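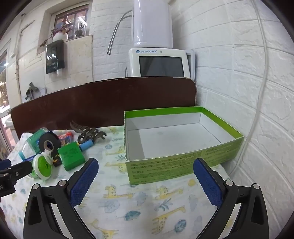 ロボットの見積書でいちばん厄介なのは、いちばん安い行である。

薬局チェーン「ブルドゲート」で設備購買を任されているブッパー・オンガートさんの机には、三社の見積書が積んである。グルンデモン、アキョル、ティレル。どれも本体価格は堂々たる太字で、指先のパッドは消耗品欄の隅に小さく載っている。交換の目安は、グルンデモンによれば「使用状況による」。予算書にそう書いて通る会社があるなら、転職したい。

彼女が試算に使う品目表には1,833点が並ぶ。箱、瓶、巻いたテープ、形の説明に困るもの。カタログの可搬重量はどれも余裕で満たす。もっとも、薬の箱が重くて困ったという苦情は、薬局の歴史にもあまりない。困るのは角がつぶれることで、つぶれた箱は中身が無事でも返品棚に行く。
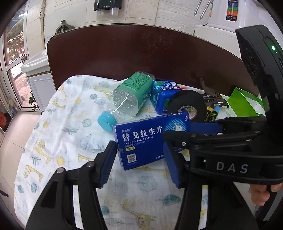
二本の指の間に立つ「Tegoprazan Tablets」の箱。奥に瓶と黒いテープ。

そこでオンガートさんは、見積依頼書に項目を一つ足した。「爪の幅と、品物の幅の差を示すこと」。返答の早かったのはティレルで、表が47行。アキョルからは立派な会社案内が届いた。紙質は三社で最高だったという。

次に置き場所の問題がある。つかむ話には各社とも饒舌なのに、置く話になると急に口数が減る。浅い箱に品物を二つ入れれば、二つ目の指は一つ目の隣に割り込むことになる。
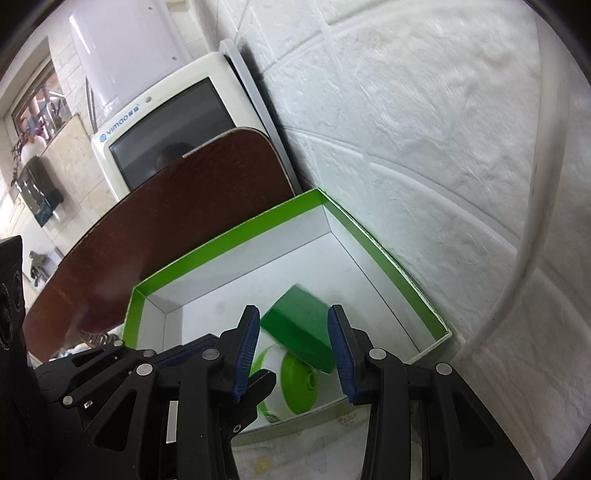 指の厚みのぶんだけ箱を大きくするか、詰める数を減らすか。前者なら棚を買い替え、後者なら箱を買い足す。どちらもロボットの見積書には出てこない費用で、彼女の表計算ではすでに「その他」が本体価格を追い抜きかけている。

結局、来期の申請は5台にとどめ、パッドの予備を100組つけた。経理からは、なぜ指先ばかりこんなに要るのかと問い合わせが来ている。回答の締め切りは金曜日。添付資料には、例の47行の表を使うつもりだそうだ。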